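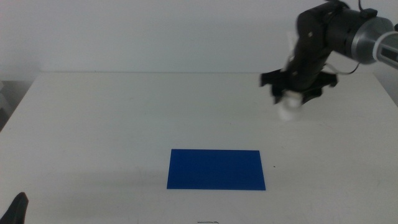 How many demonstrations does one task need?
For the Clirnia set we kept 376 per task, and 1,132 in total. In our work each example is short and has one goal, such as carrying the small white object to the blue sheet. We change the start position every time — also the angle of the arm.

Do you keep the failed attempts?
Yes, but in a separate folder. There are 68 now. Please do not mix them with the good ones.

Can a new operator record on the first day?
Only for practice. Imani Odera checks the first 36 recordings of each person, and after this they can be included.

When is the next release?
We plan it for November.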